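# How Cloth Is Made

Cloth is a flat sheet made from thread. Sheets, shirts, towels and curtains are all cloth. Most cloth starts as fiber. A fiber is a very thin strand, thinner than a hair. Cotton fiber comes from a plant. Wool fiber comes from sheep. Polyester fiber is made in a factory.
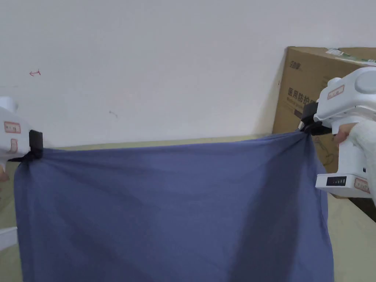
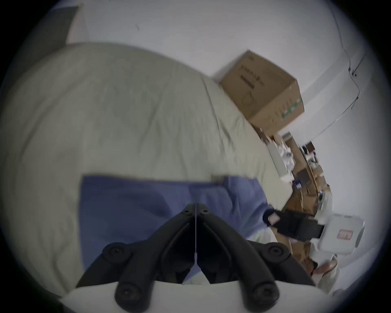
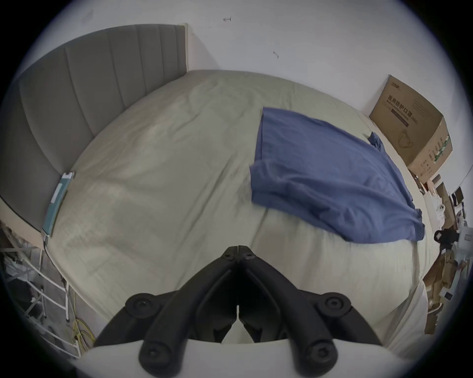

*Cloth at home. The first picture shows a thin blue cloth held by its upper corners.*

## From fiber to thread

One cotton fiber is short and weak. To make thread, a machine first combs many fibers so that they lie in the same direction. Then it pulls them into a long, soft rope and twists the rope. Twisting presses the fibers together, and they grip each other. This grip is called friction. The more twist there is, the harder it is for the fibers to slide apart, up to a point. Too much twist makes the thread curl up on itself.

You can test this with a cotton ball. Pull off a small piece and tug both ends. It comes apart. Pull off another piece, roll it between your fingers until it is tight, and tug again.

## Weaving

Weaving is done on a loom. The threads that run the long way are called the warp. They are stretched tight before any weaving starts. The threads that run across are called the weft.

In plain weave, the weft goes over one warp thread and under the next. On the way back it does the opposite. Bed sheets are often made this way. In twill weave, the weft passes over 2 threads or more before it goes under. Each row is moved over by one thread, so slanted lines appear. Jeans are twill.

## Knitting

Knitted cloth is made of loops. Each row of loops is pulled through the row before it. A loop can change shape when it is pulled, so a knitted T-shirt stretches more than a woven sheet.

## Stretch and direction

Woven cloth does not stretch the same amount in every direction. Along the warp it stretches very little. Along the weft it may stretch slightly more. From corner to corner it stretches the most. That slanted direction is called the bias.

Try it with a handkerchief. Pull two opposite sides, then pull two opposite corners.

## Words to know

- **Fiber:** a very thin strand
- **Warp:** threads that run the long way
- **Weft:** threads that run across
- **Bias:** the slanted direction of woven cloth

*Text: Kurniawati Ngau. Checked by Godfrey Nzioka, 2019-11-06.*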